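Learning to bake rye bread in a rented kitchen

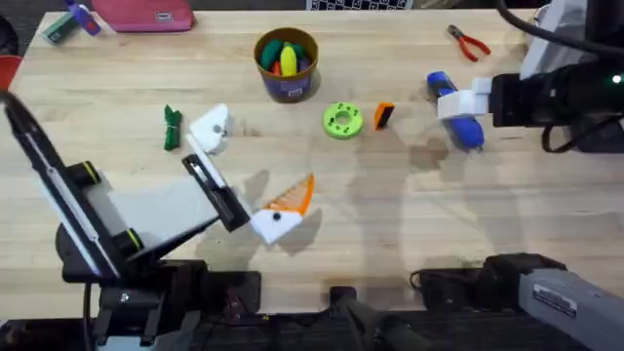

Trirnwood, August 30, 2019

When I moved here in January, the thing I missed most was bread. I do not mean that the bread in Trirnwood is bad. It is soft and a little sweet, and my neighbors like it very much. But I grew up with a dark, sour loaf which you can keep for a week under a towel, and after two months of toast I decided I must learn to make it myself.

My grandmother baked every second week and never wrote anything down. So I called my cousin Knut Wiegand, who still has her old bowl, and asked him what he remembered. He remembered that the dough should look like wet cement and that children should stay out of the kitchen. This was not so much help. Then he found a page from a calendar with a few numbers in her handwriting, and from these numbers we made a recipe together on the phone.

The starter was the difficult part. My first one smelled like nail polish, and the second one grew something pink and I threw it away together with the jar. For the third I bought whole rye flour from Tapia, the small shop behind the bus station, and I fed it every morning before work. On the sixth day it climbed out of the glass and went down the side of the refrigerator. I was very happy and took a spoon to it before I even cleaned up.

The dough does not want to be kneaded. I read this in many places and did not believe it, and I kneaded it for 20 minutes until my hands looked like gloves. Now I only stir it with a wet spoon, push it into the pan and make the top smooth with more water. It stands 90 minutes near the window, longer if the day is cold. Then it goes into a hot oven, and after a quarter of an hour I turn the heat down.

My oven has its own opinion about temperature. The numbers on the knob are half gone, so I bought a small thermometer to hang inside, and I learned that what I called hot was not hot at all. The first loaves had a gray, sticky line at the bottom - my grandmother called this the water stripe. With the thermometer it went away.

Emmett Pruitt from downstairs gets one end of every loaf. He eats it with peanut butter, and I have stopped saying anything about this. Last week he asked if I could put raisins in the next one. I said I would think about it.

The next thing I want to try is caraway, ground and not whole, and a longer night for the starter. I also need a second pan, because the one I have is too short and the dough goes over the side.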